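Plostent Kitchen Scale: Set-up Guide, Section 3
By the Vernwood Kitchen Supplies help desk
January 27, 2020
Shares: 178 | Comments: 3

3. Weighing food in a bowl

The scale measures up to 3000 grams, and the bowl is included in this weight. Please choose your bowl before you begin.

1. Put the scale on a flat and hard counter. A folded towel under the scale will give a false number.
2. Press ON and wait until the display shows 0.
3. Set the empty bowl in the centre of the plate. A wide bowl must not touch the wall or the kettle.
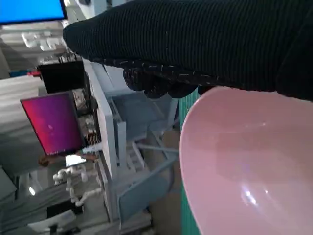

4. Press TARE. The display goes back to 0. If your bowl weighs 327 g, the scale now keeps this number in memory.
5. Add the first food slowly and read the weight.
6. For the second food, press TARE again and add it to the same bowl.
7. When you lift the bowl away, the display shows a minus number. This is normal.

Note: To change between grams and ounces, hold UNIT until the display blinks. Do this before step 4, otherwise the tare is lost.

Caution: Do not leave a full bowl on the plate overnight. The sensor gets tired and the zero will move.

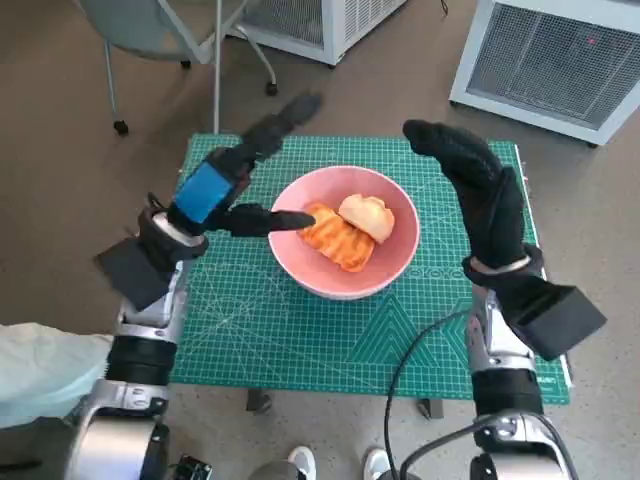 Two foods in one bowl.

If the display shows "Err", the load is too heavy. Remove the bowl, wait for 0 and repeat from step 3. Clean the plate with a damp cloth only. Never put the scale under the tap.

Comments

mapleoven: Mine turns off while I am still peeling. Can the time be longer?

Vernwood help desk: Yes. Hold TARE and UNIT together until you see "LonG".

drornitz_baker: Step 7 saved me a return to the store, I thought it was broken. Thanks.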